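The Phone I Keep Not Replacing

Every August a parcel of rumors lands on my desk about the phones that will ship in the fall, and every August I'm expected to have feelings about them. This year's crop will be thinner. I know this because last year's crop was also going to be thinner, and the one before that, and if the trend holds I will eventually be able to slide my phone under a door and still not get through a day without charging it.

So let me put my position up front, where the comment section can find it. I think the spec sheet has become a kind of horoscope. It is long, it is confident, it uses numbers, and it tells you very little about how your afternoon is going to go.

My current phone is a Woresico, the plain one, the one without a suffix. It weighs 225 grams, a figure I looked up only after a colleague picked it off my desk and said "oh," the way you'd say it on meeting somebody's very large dog. The new model is lighter. I've held it. It felt like a display unit that someone had forgotten to put the phone into, and I spent a whole demo session gripping it as if it might blow away.

The Woresico people were pleased with my reaction, which they took for awe.

I don't mean to pick on them in particular. The Oro crowd does the same thing with cameras. There are 5 lenses on the back of their top model this year, arranged in a pattern that looks like the face of a die, and I've tried in good faith to find an occasion to use all of them. The main one takes pictures of my lunch. The wide one takes pictures of my lunch and the people at the next table. The long one could, in theory, take pictures of somebody else's lunch across the street. I never worked out what the other two were up to. When I asked at the launch, I was told they "contribute data," and I have worked in enough offices to know what that means.

Ulla Lie, who edits this column and therefore has to be thanked in it, thinks I'm being unfair. She upgrades every year. She says the photographs really are better, and when she puts two prints side by side on the table I have to admit that one of them is slightly more something. Crisper? Bluer? We argued about it for most of a coffee and then discovered that I'd been praising the older one.

She didn't enjoy that as much as I did. 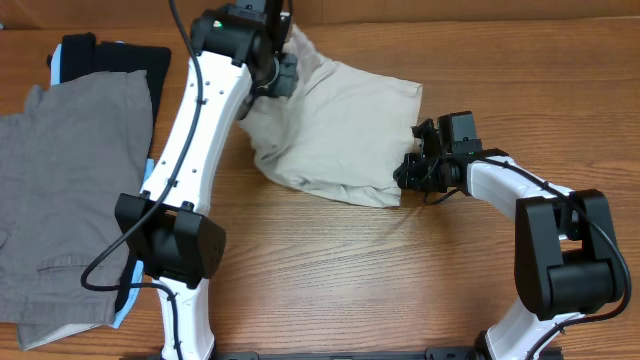 A white robot arm with its black gripper closed on a corner of beige cloth.

Back to the parcel of rumors. The word you'll be hearing until spring is "assistant." Every phone will have one, again, and every one will be much cleverer than the last, again. I have lived with three generations of these things and my relationship with them has been that of a hotel guest with a concierge who speaks beautifully and is never at the desk. Mine can write a sonnet about my mother's birthday. What it won't do is remind me of my mother's birthday if the reminder was made on the tablet.

I raised this with Conall Ó Dubhghaill, who writes software for a living and treats my complaints as a sort of weather. His view is that the clever stuff gets funded and the boring stuff doesn't, because you can't stand on a stage and announce that the calendar now works. I'd pay for that keynote. I'd travel to it. Someone in a nice sweater walks out, says "reminders will sync," and walks off again to a standing ovation. The whole thing is over in two minutes and we all get to the buffet while the little pastries are still warm.

Instead we get the montage: a woman on a mountain, a child with a kite, a man laughing at a salad. Nobody in a phone commercial has ever tried to cancel a free trial.

What I'd like, since I've been given the space, is for one manufacturer to sell me a phone on the strength of its dull parts. Start with the battery. I've read so many milliamp-hour figures that I can recite them like batting averages, and none of them has ever matched my experience of standing in a train station with nine percent left and a ticket that exists only on the screen. Give me a phone that's as thick as a decent sandwich and lasts until I've forgotten where the charger is. My Woresico did that for its first year. It now lasts from breakfast until a little after lunch, and then it goes quiet and dim like an uncle at a wedding.

You can get the battery replaced, of course. I tried. The nearest place that would do it is called Trusau, and it sits above a dry cleaner's, up a staircase that seems to have been designed to discourage exactly my sort of customer. Sixten Grønli runs it. He quoted me 252 for the job, then looked at my face and explained that most of that was the glue. The phone is held shut with adhesive, the battery is held in with more adhesive, and the screen has to come off first, and the screen doesn't want to.

"They could use screws," he said. "They used to use screws."

I've thought about those screws more than is healthy. A screw is a small thing. It costs next to nothing and it says, politely, that the person who built this expects somebody to open it someday. Glue says something else. Companies will tell you that glue keeps the water out, and it does, and I'm glad, having once dropped a phone into a pan of rinsing lentils. But my diver's watch keeps the water out too, and it has a back that unscrews, and it's older than half the people who reviewed the new Oro.

I can hear the reply already, since Ottar Sjögren sends it to me every time I write one of these. Ottar used to sell phones and now sells kitchens, and he maintains that nobody wants a repairable phone except columnists. People say they do, he says. They say it at parties. Then they walk into the shop, see the shiny one, and feel their hearts lift a little. He isn't wrong about the hearts. I've felt mine do it. There's a particular click that a new box makes when the lid comes away slowly, with that faint suction, and I'm as big a fool for it as anyone.

But I notice that he describes a kitchen quite differently. When Ottar is selling you a kitchen he opens and shuts the drawers. He tells you the hinges can be swapped. He will talk about a hinge for a very long time. At no point does he suggest that you'll want a whole new kitchen next fall because the old one has fallen out of its support window.

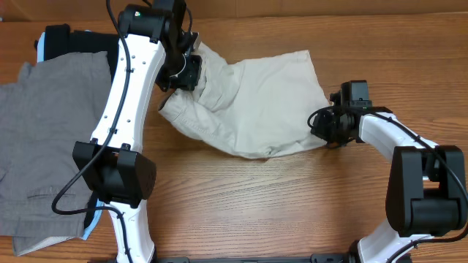
The two arms at work on garments across a wooden tabletop.

The support window, incidentally, is where I'd spend my indignation if I had to ration it. It's the number that matters most and it's printed the smallest. You can find out the peak brightness of a screen in three clicks. To find out how long the thing will go on getting security fixes, I had to open a PDF, and the PDF sent me to a page, and the page told me the answer might differ by region. Mine had two years left when I bought it. I found out when it had none.

Nothing dramatic followed. The phone went on working. It just began to put up a small gray notice now and then, in the tone of a landlord who has started to mention that he might sell.

Tuva Halvorsen, who teaches teenagers and so sees more phones in a week than I do in a year, told me something I didn't expect, which is that her students have stopped caring about new models. They care about cases. They care a great deal about which messages are showing up in which color. But a kid with a three-year-old phone and a cracked corner is not, she says, suffering any social penalty that she can detect, and she's in a good position to detect one. A couple of them have gone back to wired earphones because those don't get lost. I found this so cheering that I bought a pair myself, and then remembered that my phone has no hole to plug them into.

There's an adapter. It's in a drawer. The drawer is full of adapters, and I sometimes think that if I joined them all end to end in the right order I'd get back to a headphone jack.

I should say what would change my mind, because a column that only grumbles is a kind of spec sheet too. I would buy a new phone tomorrow if it had a battery I could change on the kitchen table, a date on the box in large type saying when the updates stop, and one good camera in place of the die. I'd give up the folding, the titanium and the sonnet. I would give up a good part of the screen, which is now so tall that I can't reach the top of it with my thumb and have to shuffle my whole hand up the side like somebody climbing a drainpipe.

A small company called Van Leeuwen says it's making something along those lines. I've seen the drawings. The thing is thick, a bit ugly, and has screws. It is also late, as these projects usually are, and the price keeps drifting upward in the newsletters, each of which opens with "Dear friends," never a good sign where money is concerned. I've signed up anyway. I am told it will ship when it's ready.

In the meantime I went back up the stairs at Trusau and paid the man for his glue. It took him most of a day. He handed the phone back with the old battery in a little plastic bag, as if I might want to bury it, and told me to avoid charging it overnight on a pillow. I've never in my life charged a phone on a pillow, but he must have his reasons for saying it.

Ulla's new one arrives next month. She has promised to let me hold it.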